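Notebook, December, 7:40 am

Big day for the convention tracker! Kobe Vanhove finally got the delegate lists out of the Brolcombe party office, all 140 names, and they're typed up cleanly enough that I could load them before my coffee went cold. After weeks of squinting at scans this feels like a holiday.

First run: 54 delegates have declared for Haugland, and the rest are split between Alvarado and the undecideds. Signe Haugland's people have been claiming a much bigger number on the radio, so the gap is worth chasing. I want to know if they're counting the district alternates (I bet they are). 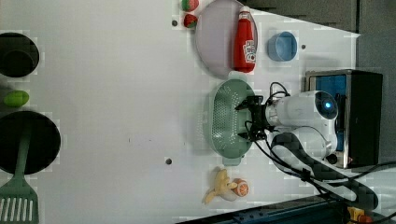 Plate, cup and green colander on the table.

Lefteris called at 9:15 about the Ustia branch. They held two votes on the same motion and recorded both, with different totals. I've kept both in the sheet and flagged the row in yellow. Don't merge them, please! The second vote came after the chair left the hall and there may be a ruling on it.
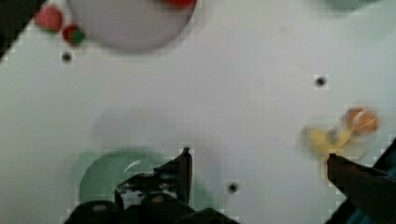

Vol. 2, p. 54

Tried the new matching script on the old lists too. It catches married names and swapped initials beautifully, and it found a delegate listed under both Baidoo and Lenix wards. Efthymia Tzavaras thinks it's a father and son. She's going to ask the ward secretary, and until then I've left it as one entry with a question mark.

What I love about this version is that you can sort by who changed sides since the leadership vote.

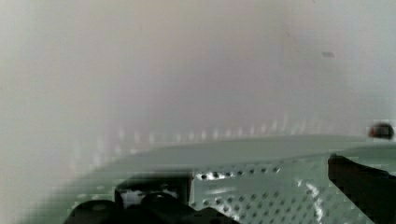 Most of the movement is in the rural branches, which none of us guessed. Abundio Alvarado picked up nearly all of it, and he hasn't even toured there yet. Need to check against the branch minutes before anybody quotes it.

To do: alternates, Baidoo/Lenix name, back up the sheet.

2 comments · Share

We use cookies to remember your settings. Accept | Manage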